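The long way back to second row

I had promised myself I wouldn't cry at a second-division women's rugby match in February, in sleet, with a sausage roll in my hand. Then Giuliana Tamayo came off the bench with twenty minutes left and I was gone.

Some background, for those of you who don't spend your Saturdays at Irnthorpe. Giuliana is a lock, she's thirty-one, and before that afternoon she had played 122 games for the club. Game 122 ended with her knee pointing somewhere knees don't point. I was on the touchline that day too, and I can still hear the physio shouting for the stretcher. Everybody assumed that was that. She assumed it herself for a while – she told me she'd put her boots in a bag for the charity shop and only forgot to drop it off.

We met for breakfast at a café near the ground, and she ate more eggs than I have ever seen one person eat. I wanted to talk about the comeback. She wanted to talk about lineouts.

"We lost four of our own throws against Essien in the first half," she said, moving the salt and pepper around to show me. "Four! You can't win anything like that. I was sitting there in my big coat going mad."

So that's how she got back in, really. Czesław Kozłowski, the forwards coach, let her run the lineout sessions while she was still limping, and she redid the calls from scratch. The old ones were colors and numbers. The new ones are all types of pasta (I'm sworn to secrecy on which is which, but if you hear "rigatoni" next season, watch the back). By Christmas she was jogging, then lifting, then being lifted.

Czesław is a man of few words, and most of those are about body height at the ruck. When I asked him if he'd ever doubted she would play again, he thought about it for so long that I checked my recorder was still going. "Every week," he said. "Then she would come to training."
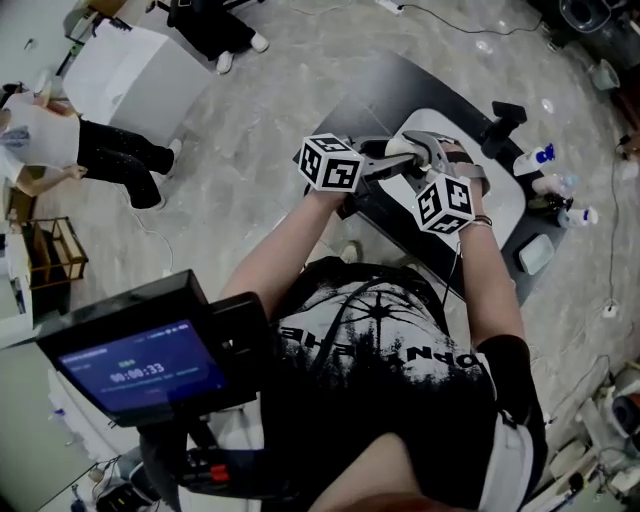 Both hands on the job, wristband on.

Anyway, the sleet. Irnthorpe were down by 4 points when she came on, in front of over 3,000 people, and the noise when her number went up was ridiculous. Her first touch was a knock-on! Her second was a clean take at the front, five meters out, and the whole pack piled in behind her and went over in a heap. I have watched the clip a lot and I still couldn't tell you who had the ball. The referee gave it to the hooker.

Giuliana says she has one more season in her, maybe two if the knee behaves. Preseason starts in a few weeks and she's already working on a new set of calls. She's thinking cheeses.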